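Speed grades vs. hall temperature – what do you use for club nights?

Posted 13/04/2019 by Jinfeng Gu in Equipment and Shuttles

I buy shuttles for a club at the Otport sports hall. The hall is unheated from the end of the season until the autumn, and the temperature on court moves a lot more than I would like. We have been on speed 77 all year. In the last few weeks the tubes we opened have been flying long, and two of our league pairs now want 76.

My understanding of the numbers is as follows. For feather, 75 is slow, 79 is fast, and one step is worth about a foot of length at the far end. Warm air is less dense, so the same shuttle flies farther and you drop a grade. Altitude works the same way. We are close to sea level, so I ignore it.

What I can't settle is whether one grade is enough, or whether I should buy two grades and pick on the night. An order is 35 tubes, and I have to place the next one before June. 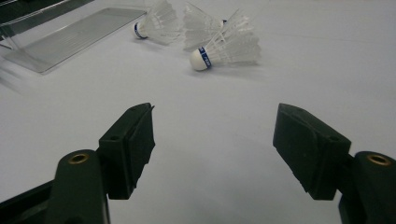

The other variable is storage. Our tubes live in a metal cupboard next to the boiler room, and I suspect they dry out. Dry feathers break earlier and the shuttle gets a little lighter, which ought to make it slower, so the two effects may partly cancel. I have no measurements for that.

What grade do you run, and do you change it during the year?

----

Huiling Ding wrote:

Two grades. We keep 77 for winter and 76 for everything else. The cost is the same per tube and the leftovers keep until the next season if they are stored somewhere cool.

Do the standard test before you order anything. Stand on the back boundary line, full underhand stroke, upward angle, parallel to the sideline. A correct shuttle lands between 530 mm and 990 mm short of the far back boundary line. Use a player who hits consistently and test from both ends, so any draft shows up.

----

Zeyu Fu wrote:

I disagree with buying two grades for a club of ordinary size. The spread inside one tube is often as large as the difference between neighboring grades, at least with the cheaper duck feather. If the batch is inconsistent, the number on the cap tells you very little. Spend the money on a better line and keep one speed.

I also don't trust the underhand test with one hitter. Stroke variation covers most of the range you are trying to measure.

----

Huiling Ding wrote:

The hitter's error averages out if you hit enough shuttles. The temperature effect doesn't, it pushes every shuttle the same way. That is why I treat them as separate problems.

Agreed on cheap duck feather, though. We stopped using it.

----

Jinfeng Gu wrote:

Thanks. I ran the test on Thursday with the shuttles from an open tube, one hitter, both ends. Most landed past the 990 mm mark, toward the back line, so they are fast for the hall as it is now. One was wobbling and I left it out.

We can tip the feathers as a stopgap. Folding the tips inward slows them by something like a grade, but they wear faster and it is not allowed in our league matches.
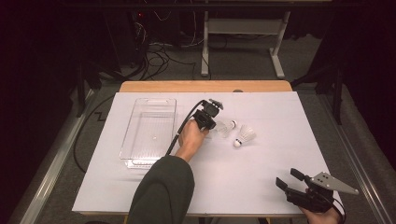

Muireann Kavanagh wrote that tipping was fine for practice but a waste of good feather, and that she would look at the cupboard first. A boiler room wall can bring a tube down to very low humidity over a winter. She steams hers: tube open at both ends, a few seconds over a kettle, caps back on, left overnight before use. In her experience this does more for durability than moving up a price level.

----

Zeyu Fu wrote:

Steaming adds weight, and added weight makes the shuttle faster. His are already long. I would move the storage and leave the kettle alone.

----

Muireann Kavanagh wrote:

The gain in weight is small and most of it is gone after one night on court. What you keep is feathers that bend before they snap. But yes, if they are already testing long, go to 76 and then steam. Doing it in the other order will confuse the test.

----

Hanyu Luo wrote:

Has anyone compared this with the hybrid type, separate skirt and shafts? Our juniors use them at 76 and they seem less affected by dry storage. Flight on a steep smash is still different from full feather, and the seniors refuse them.

----

Jinfeng Gu wrote:

We tried hybrids two seasons ago. Same result with the seniors.

I will order 76 for now, move the cupboard contents to the office, and repeat the test in October when the heating comes back on. If 76 falls short then, I'll accept the argument for two grades.

----

Related threads
Grip size and overgrip thickness (265 replies)
Nylon shuttles for beginners: blue cap or red cap?
String tension loss in a cold car
Court lighting and glare on high serves
Feather shuttle storage: the long thread (1726 replies)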